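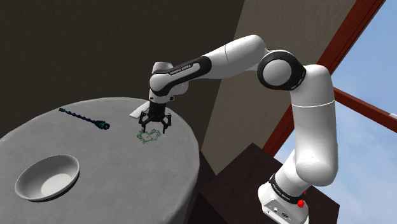
Simulated tabletop cell used for item 2: arm on stand, round table, green target outline under the gripper.

Nimstead Handling Lab
Equipment Planning Meeting – Minutes
Thursday, 10:00 a.m., Room 3

Represented: Simulation, Hardware, Purchasing, Safety. Quezada joined by phone for item 3 only.

1. Minutes of previous meeting

Accepted with one correction. Under "Spares," the entry for gripper fingers should read "pairs," not "units." Purchasing has amended the order sheet to match.

2. Simulation results and what they mean for the purchase

Simulation presented the tabletop placement task. The layout has the arm mounted on a separate stand beside a round table with a grey cloth. The objects on the table are a wide white bowl, a small flat white item and a long twisted item in dark blue and teal. The target is a green wireframe outline on the table surface. The arm model carries the FRANKA EMIKA lettering and a two-fingered gripper.

The batch consisted of 3000 simulated episodes, of which 1952 met the placement tolerance. Simulation considers this enough to fix the cell layout but too low to commit to a second arm. Most of the failures involved the long item, which rotated in the grasp before release. The bowl was the next most common problem, mainly when the approach path crossed its rim.

Hardware asked whether the cloth should be carried over to the physical cell. Simulation replied that the contact settings were tuned with a cloth surface and that a bare tabletop would need a new batch. Agreed to buy cloth and to fix it at the underside of the table.

Hardware noted that the stand in the model is a dark brown boxy unit and that cable entry still has to be specified. The purchased stand must have a rear opening and leave the connectors on the arm base reachable by hand. The model will be updated once the supplier drawing is in.

Decision: one arm in this budget period. The second arm moves to the next planning round.

3. Stand and table quotes

Two quotes were received. Itel offered a welded steel stand with leveling feet, delivery in December. Quezada offered a bolted stand with the same footprint and earlier delivery – but without the rear opening. Quezada stated that the opening can be cut at the factory for an added charge of $733 and would not change the delivery week.

Safety prefers the welded stand. Purchasing pointed out that the bolted stand can be taken apart if the cell moves. No decision was reached. Both suppliers are to send load ratings with the arm at full reach.

The table will be bought separately. Diameter to follow the simulation model. Hardware wants a fixed pedestal; folding legs were ruled out.

4. Software licenses

The Bindaris planning license covers two seats. Simulation uses both during batch runs, which leaves Hardware without access for path checks. Options are a third seat or running batches overnight. Overnight runs will be tried first, and the extra seat stays on the list as unfunded.

5. Safety

Floor marking and a stop button within reach of the operator position are to be included in the cell cost and not charged to the building budget. Safety asked that the distance between stand and table be stated on the drawing. The current drawing shows the gap without a dimension.

6. Actions

Simulation – rerun the long-item cases with a slower release. Export table diameter and stand height.
Hardware – revise drawing with gap dimension and cable opening.
Purchasing – request load ratings from Itel and Quezada; price cloth and pedestal table.
Safety – send floor marking layout to Hardware.

7. Any other business

The storage cage needs to be cleared before delivery. Hardware to list what can be scrapped.

Meeting closed at 11:20 a.m. Next meeting after both load ratings have been received.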